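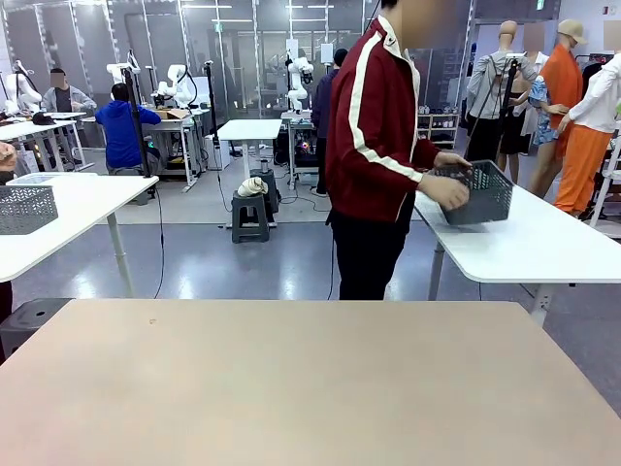
A reader wrote in to say that she followed a no-knead bread recipe to the letter, waited overnight as told, and got a loaf you could prop a door with, so was the whole no-knead thing a lie? No, but a good share of what gets written about it is wishful. The answers below come out of the mail on this subject, and they lean toward doubt. If you want cheering on, there are plenty of other pages.

No-Knead Bread: Questions and Doubts

Does no-knead bread really need no work?

It needs no kneading. You still have to mix it, fold it, shape it, heat a heavy pot until it's dangerous, and clean dough off whatever you touched. The hands-on time is short, I'll give it that. The "five minutes a day" claims leave out the dishes, and I have never met a bowl of wet dough that rinsed clean.

Why did my loaf come out dense?

Usually the dough was too cold for the time it was given. Recipes say "leave on the counter overnight" as if every counter were in the same kitchen. Mine in winter is a different place from mine in July. Look at the dough before you look at the clock. It should have spread out, gone bubbly on top, and wobble when you nudge the bowl. If it's sitting there like putty, give it more time, even if that means bread for supper when you'd planned on breakfast.

The second suspect is old yeast. Stir a little into warm water with a pinch of flour. No foam after a while, throw it out.

What basic quantities do you use?

500 grams of bread flour, a slightly heaped teaspoon of salt, a quarter teaspoon of instant yeast, and enough water to make a shaggy, sticky dough. For most store flours that's between 350 and 390 grams of water. Start at the low end. Many popular recipes go wetter than they need to, I suspect for the sake of big holes in the photos. Big holes are where the butter falls through.

When I'm baking for a crowd I go up to 600 grams of flour and leave the yeast where it is. The loaf still fits a medium pot, barely.

Do I have to weigh everything?

I resisted this one for years and was wrong. A cup of flour can be off by a lot depending on whether you scoop or spoon, and in a wet dough that shows. A cheap scale is fine. You don't need the kind that talks to your phone.

The yeast and salt you can do with spoons. Most kitchen scales are hopeless at tiny weights anyway.

How long should it rise?

I get my best results at 14 hours in a mild kitchen. At 8 hours it will bake into something edible but rather flat in flavor, unless the room is quite warm. If you're in a rush, use more yeast and accept that you're making a plainer loaf.

Can I leave it in the fridge for days?

Yes, and the flavor does improve for the first couple of days. After that I'm not convinced. People swear by week-old dough. What I've pulled out after a week was gray on top, smelled like beer, and spread in the pot instead of rising. It made decent flatbread.

Is a Dutch oven necessary?

Something heavy with a lid that can stand the heat is a real help. It traps the steam, and that's how you get the crackly crust. It doesn't have to be enameled or French. Check the knob on the lid, though. Some plastic ones aren't rated for a very hot oven, and the maker's instructions will tell you.

A pan of hot water on the lower rack is the usual substitute. I've tried it a good many times and the crust was never as good. Ice cubes thrown onto the oven floor I'd skip altogether. It doesn't make much steam and I don't like what it might do to the oven.

Do I need to preheat the pot?

This one is less settled than people make out. I used to heat mine until the handles were a menace. Then I began putting the dough into a cold pot and the cold pot into a hot oven, adding extra time with the lid on. The bottom crust was a touch paler. Otherwise I'd be hard pressed to pick the two apart. If you have small children in the kitchen, go with the cold pot.

What about proofing baskets?

They leave pretty rings and they hold a slack dough in shape. A bowl lined with a floured dish towel does the same job minus the rings. Rub rice flour into the cloth, as wheat flour soaks up moisture and glues itself to the dough. And don't use a towel that's been dried with scented sheets unless you'd like lavender bread.

Several people have asked about the Rendside lidded baker and the Osell proofing set. I haven't used either one and I'm not going to review things from their product pages. If you own one and it works, wonderful. If you don't, bake in what you've got first. See whether you still want to be making bread in a month.

Does fancy flour make a difference?

Some. Bread flour gives a taller loaf than all-purpose, and fresh whole wheat tastes better than the stuff that has been in the cupboard since last year. Past that, I have my doubts. For this page I baked the same dough with supermarket bread flour and with the stone-ground flour from the Flaltdale mill, which costs a good deal more. The Flaltdale loaf was nuttier and drank more water. It was also shorter. At my table the cheap one went first, though it was also closer to the soup.

Can I swap in whole wheat?

Up to a third without changing much besides a splash more water. Go all the way and you'll have a brick unless you change the method too, and then it's a different recipe. I'm wary of any page that tells you to "simply substitute."

Is it healthier than store bread?

It has fewer ingredients. It's still bread. I see claims that a long rise makes it fine for people who can't eat gluten, and that is not something to try on someone with celiac disease. It's a wheat dough. Ask a doctor and not a baking page, this one included.

Is it cheaper?

The ingredients are cheap. The oven is on at full heat for the better part of an hour and a half if you preheat the pot, and that part never makes it into the sums. Bake two loaves back to back if you care about it. Against a good bakery loaf you'll come out ahead. Against the sliced stuff on sale, maybe not.

Why is the inside gummy?

Either underbaked or cut too soon. Leave the lid off for longer than you think, until the crust is properly brown and not just tan. Then leave it alone until it's cool all the way through. I know about the smell. Tapping the bottom and listening for a hollow sound is the traditional test and I've had loaves sound like a drum and still be paste in the middle. A probe thermometer is better. I take mine out at 205 to 208 degrees Fahrenheit.

How do I store it?

Cut side down on the board for the first day, then in a paper bag. Plastic keeps it soft and ruins the crust. Don't refrigerate it, it goes stale faster. Slice and freeze whatever won't get eaten by the second day, and toast it straight from the freezer.

Can I use your recipe in a sourdough version?

Yes, drop the yeast and use a big spoonful of lively starter. Expect a longer rise and more variation from one loaf to the next. Some of you sent names for your starters. The one called Owen has my sympathy if he really has been in the back of the fridge since spring. Feed him a few times before you ask him to raise anything.

Last updated September 24, 2025. The questions on rye and on bread machines are still waiting. I have a low opinion of one of them and need to bake some more before I write it up.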